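Search this site Enter keyword Go

About Patness

Patness is a surveying and drainage consultancy based in Clunau. We prepare levels, soakaway calculations and maintenance schedules for parish councils, schools and small landowners. The firm was set up by Eduard Trnka, who still checks every set of levels before issue.
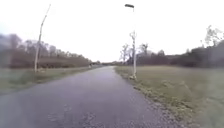
Asphalt path with grass verges

Our work falls mostly into two types. The first is the condition survey, carried out on foot and recorded on a fixed grid. The second is the drainage report, which sets out ground type, fall, outlet and expected flow. We hold 873 reports in our archive, indexed by parish and by soil class. Copies are supplied to clients free of charge for nine years after issue.
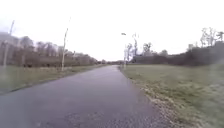 Gravel strip between path and field

Field readings are entered in Zedo, our own record system. It stores the raw level, the corrected level and the name of the person who took it. Corrections are never written over the original reading.

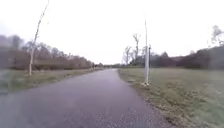 Nektarios Christodoulou wrote to us that the Štěpánek report was the first he had been able to follow without ringing anyone, though he would have liked the outlet sizes in a table. Outlet sizes have been given in a table since then.

We employ 13 staff, of whom nine are qualified surveyors. Trainees join in September and spend their first year on levelling and soil sampling.

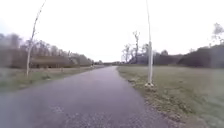 Path running towards distant trees

Enquiries should state the site address, the approximate area and any known flooding. The office is open from 8.30 am. Plans larger than A3 should be sent by post.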